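Gripper finger pads, how often do you swap?
Forum > Cells and upkeep

flekilard_fidel
Swapped the finger pads on our Drimton arm Wednesday and wow, what a difference! The old set had 1,000 picks on it. I wipe the fingers every 100 now, then re-zero them closed on nothing.

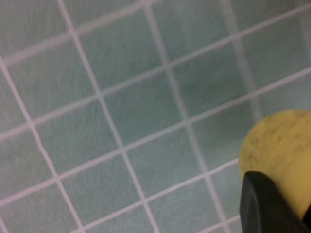

Next up is the wrist mount. Two of the screws had backed out a quarter turn, so I'm going to put threadlocker on all 8.

adwoa_m
Please don't do all of them! You'll hate yourself when the camera needs to come off. Spring washers.

flekilard_fidel
Washers walked on me twice. Blue threadlocker comes loose fine with a hand driver.

DelaO
With Adwoa on this one. Also, zeroing closed on nothing hides pad wear. I close on a gauge block and log it, pick 157 was where mine started drifting.

flekilard_fidel
157?? That's early. Which pads?

DelaO
The soft ones from Cliveck. Love the grip, hate the lifespan.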